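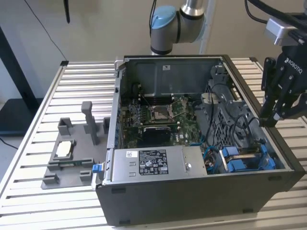
Workshop notes: tower teardown, second batch

10 Aug 2020

The second batch of retired desktop towers came in from the Rangel office, and the Wiltavitz bench has started on them. The batch is 94 machines, all Dell, with some variation in graphics cards and drive layouts. The procedure from the first batch still applies with the changes listed in this item. The printed sheet at the bench will be replaced once the current stack of copies is used up.

Position. Lay the tower on its side with the removable panel facing up. The power supply should be nearest the operator and the fan shroud on the right. Several people worked the first batch with the case turned the other way and lost time reaching over the drive cage for the release latch.

Power. Disconnect the line cord before the case goes on the table, then hold the power button for ten seconds. Read the regulatory label on the power supply and enter the rated output on the intake form. If the barcode sticker is missing or torn, write the part number by hand. Do not open the supply housing. Supplies go to Ulard as complete units, and Ulard will reject any that show tool marks on the screws.

Memory. Remove modules before touching the processor socket. Open the retaining clips fully and lift the module straight up by its ends. A removed module goes in the long slot near the front edge of the gray fixture, one at a time, until its label has been read and its capacity entered. After that it goes in an antistatic tray. Modules left stacked on the table in the first batch accounted for most of the scratched contacts, and those could not be resold.

Processor. Release the lever, raise the frame, and lift the processor vertically. Clean off old paste with isopropyl alcohol and a lint-free wipe before it goes in a clamshell. Boards with bent socket pins are worth far less to the buyer, so once the socket is empty keep cables and tools from passing over it. Fit a plastic cap before the board is boxed. We have 600 caps in stock, which covers this batch and the next.

Graphics card. Take out the bracket screw, press the slot latch, and pull the card evenly. A card that resists is usually still held by the latch. Rocking it from side to side has cracked two slots so far. Record the model from the sticker on the card itself. The original order sheet does not match what was installed in many of these machines.

Shroud and cables. The gray air duct comes out as one piece after the cables routed over it have been moved clear. Note the routing first if the machine is going to be rebuilt. Shrouds with an intact mesh section are kept, and broken ones go in the mixed plastics bin.

Drives. Blue caddies stay with the chassis unless the machine is marked for scrap. Drives leave the caddy and go to the wipe station, where they are logged by serial number against the intake form. A form with no drive serial is not complete, even when the bay was found empty. Write "none" in the field.

The fixture. Pocket positions have not changed from the first version. The base plate should sit flat on the table rails to the left of the case. Brush out the pockets at the end of each shift, as dust collects in the corners and small parts no longer seat squarely. Replacement prints can be requested from Gestier with a lead time of two weeks.

Totals. The first batch yielded 321 memory modules that passed testing and over 3,000 screws, which have been sorted by thread and are available in the small parts cabinet. Please take from the open drawer first. The results for the second batch will appear in the December issue, along with the revised intake form.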